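Stekon Bench Magnifier

The Stekon is a clip-on magnifier for watch repair and stamp collecting, sold by Bermúdez from a warehouse in Jadthorpe. It is advertised at 15x, a figure the seller has never backed with a test sheet. 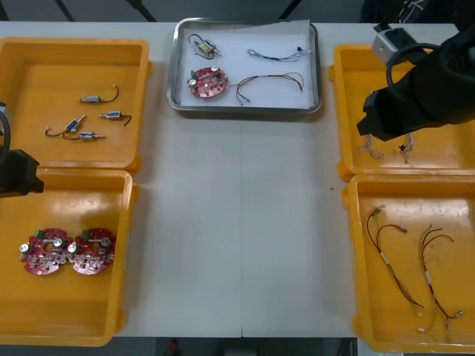

Orange bins and a steel tray on a white worktable.

The design is credited to Knut Böttcher of Prenden, though the only source for this is the leaflet in the box. Early listings claimed 900 units sold by March; later ones dropped the number.
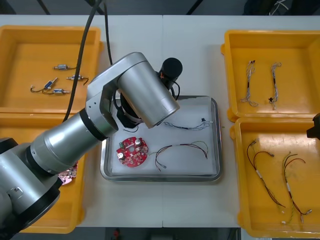 Is the stated power reliable?
Probably not. Magnifiers this wide rarely reach such a figure, and two hobby reviews put it far lower.

The lens is called "optical grade," a phrase with no fixed meaning in advertising. It weighs 82 grams without the clip. Buyers have complained of color fringes near the rim, and the seller blames poor lighting. 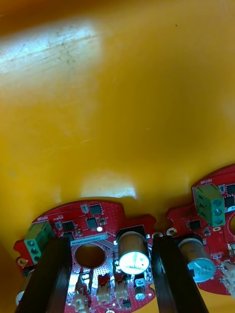

What does the warranty cover?
Only the hinge and the clip. Scratches on the lens are excluded, even those present on delivery if reported late.

The list price is $159, but it is hard to find any period when the magnifier sold for that much. The permanent "sale" price has drawn criticism on collector forums.

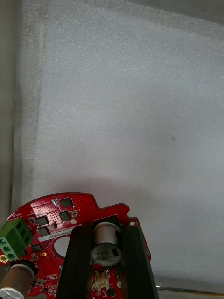

Red circuit board over pale gray foam.

A glass-lens version has been promised. As of August 13, 2026, it was not on sale.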